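Home Datasets Tools Reports Contact

Search the repository

This site uses cookies to remember your settings. Accept Manage

# Lokdale Gripper Comparison: Data Card

Status: second release, Sun 11 October
Maintainer: Seon-mi Seok

## Purpose

The set supports the comparison of two gripper finger designs, Clostia and Dimis, in short tabletop picking tasks. It is intended for staff and students who need wrist camera recordings of both designs made under the same working rules.

## Contents

The release holds 462 recorded attempts. Of these, 287 were made with the Clostia fingers and the remainder with the Dimis fingers. Each attempt is stored in its own folder with the wrist video, the joint log and a short result file. Attempts stopped by the operator are kept and marked "stopped".

## Procedure

The operator places the toy blocks by hand before each attempt. Positions are not measured. The controller settings were fixed in June and apply to both designs. Fingers are changed after every 50 attempts, and the wrist camera is checked against the Patrício calibration sheet after each change.

## Known limits

Blocks differ in shape, and joined pieces are treated as one object. Results for small square blocks should be read with care, as eight result files were completed from the video at a later date. Lighting was not controlled. 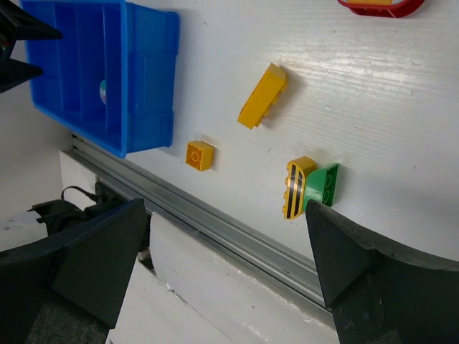

Figure 1. Wrist camera view with black fingers, yellow blocks and a joined yellow and green piece.

## Access

Requests should be sent to the maintainer in writing, stating the intended use. Corrections to the result files are listed in CHANGES.md.

Subscribe to our newsletter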